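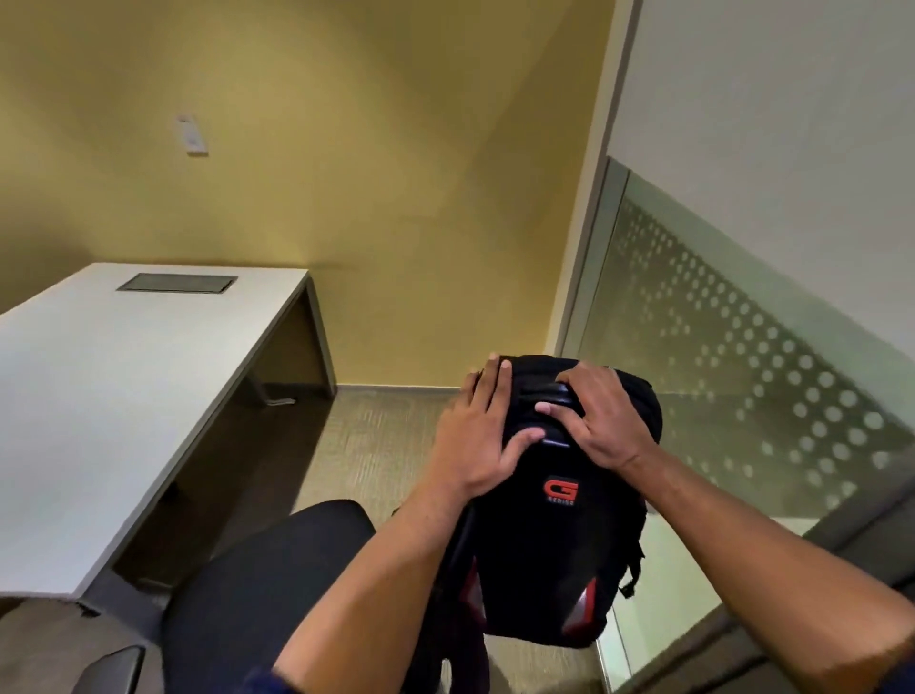

Black backpack with red side panels, held upright with both hands.

Loler Carry Pack for the Trener inspection robot
Part no. 1632

Safety notice, 2024-03-10: On packs with serial numbers below 474, the battery divider can slip and let the robot's power switch get pressed in transit. Two units started up inside the bag. Remove the battery before packing. For a replacement divider, write to Firouzeh Salehi, Loler parts desk, with your serial number.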